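# The Burgundy One

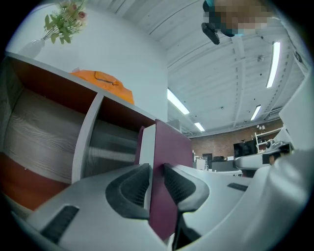 *By the white shelves, with the flowers in attendance.*

Edgars Kuusk had been told to get rid of 200 books before October, and by the middle of the month he had gotten rid of 2. One of those was a phone directory for Ledville. The other he had bought back.

"It was lonely," he told his sister-in-law.

Séverine Leblanc had driven over from Ulley to help, which in her case meant standing in the doorway with her coat on. She looked at the white cabinet. She looked at the flowers on top of it, the pink ones that had needed no water since the day they were bought and had still managed to look thirsty. She looked at the orange bundle next to them.

"What's in that?"

"Nothing. It's a bag for putting other bags in."

"And where are the other bags?"

Edgars said he was still in the planning phase.

They agreed on rules. Séverine would hold up a book and Edgars would have 30 seconds to defend it. If he ran out of time, or used the word "someday," it went in a box for the Pētersons sale. She was strict about the clock. He lost a guide to mushrooms, a guide to the wrong mushrooms, and three novels by a man he had once shared a taxi with.

Then she got to the burgundy one.

It had no lettering she could find. It was slim and dull red, with a bit of white showing at the edge, and it had spent years on the bottom shelf leaning on nothing much.

"Thirty seconds," she said.

Edgars opened his mouth. He was a man who could talk for an hour about gutters, and for once he had nothing ready. The refrigerator hummed in the next room. Somebody's dog went by outside, arguing.

"Ten left."

"It's from Clellmont," he said.

Séverine lowered her wrist. Clellmont was the hotel where her sister had worked the front desk the summer before she married him, and where, according to a story told at every family dinner for decades, Edgars had checked in for one night and stayed until his money ran out.

"You stole the guest book?"

"I borrowed a guest book. They had several." He scratched his ear. "I signed it eleven days in a row so I'd have a reason to go up to the desk. It was embarrassing to leave lying around. Anybody could have read it."

She opened it. There he was, in blue ink, getting worse as the week went on. *Very pleasant stay. Pillows excellent. Pillows still excellent.* By Thursday he was down to the weather. On the last line he had written only *Is there a later checkout*, with no question mark, and beneath it, in her sister's small square handwriting: *Ask me at six.*

Séverine read it twice. Then she took off her coat, finally, and laid it over the back of a chair.

"You're over your thirty seconds," she said.

"I know."

"By a lot."

"I didn't say someday, though."

She thought this through and allowed it. The book went back in the cabinet, standing up straight this time, with the wrong mushrooms on one side to keep it from leaning. Edgars asked if that meant the mushrooms were staying, too. She said they were staying as furniture and he wasn't to read them.

Then she picked up the orange bag and shook it out over the rug. Four other bags fell out -- and the spare key to her house, which she'd been asking him about since spring.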